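Programs > Manipulation > Reports > Interim progress report, March
Search reports and annexes

Sadamley Teleoperation Project
Interim progress report to the Dumumus Fund

1. Purpose of this report

This report covers the second phase of the grant held by Zerkau Robotics. It sets out the work completed on two-arm demonstration by remote control, the position against the agreed targets, and the matters on which the Fund's view is requested before the third phase begins.

2. Work completed

The grant agreement calls for 3,000 demonstrations of sorting and transfer tasks by the end of the third phase. The first 300 were set aside as operator training and are excluded from all totals. Recording for the main collection opened once the training set had been reviewed by our partner, Martinelli, which also supplied the written task instructions.

The current task family is the sorting of household groceries into baskets by category. The operator controls both arms at once, and each demonstration is recorded from start to finish without a pause. The first category set pairs fruit with toy vegetables. It was chosen because the shapes differ a good deal in how they must be held: a lemon can be gripped from almost any side, while an ear of corn must be approached across its width.

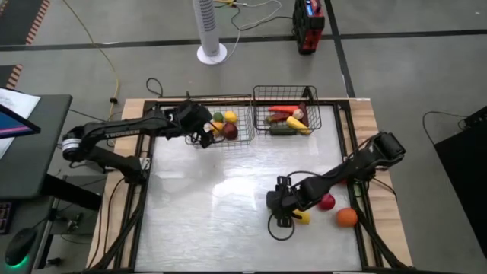

How long does a new operator need before their demonstrations can be used?

Most operators reach the required standard after 100 practice runs. The early runs tend to show long hesitations before each grasp, and these are removed at review so that they do not enter the training data.

3. Quality of the collection

In the latest review, 87 percent of demonstrations were accepted at first pass. The most common ground for rejection was an arm left idle while the other completed the task alone. The instructions have been revised to state which arm should handle each item, and operators now receive feedback at the end of every session.

A second concern is round items rolling after release. Operators have been asked to lower each item fully before opening the gripper - this adds time to each run, but the recordings are more consistent as a result.

4. Changes to the plan

The towel-folding task has been moved to the third phase. The grippers in use hold firm objects well and thin cloth poorly, and replacement fingertips are still under test. No change to the total budget is requested.

5. Matters for decision

The Fund is asked to approve the revised order of tasks and to confirm whether rejected demonstrations should be kept. Zerkau would prefer to retain them under a separate label, as failed grasps may be of use in later work. Storage costs for this option are given in Annex B.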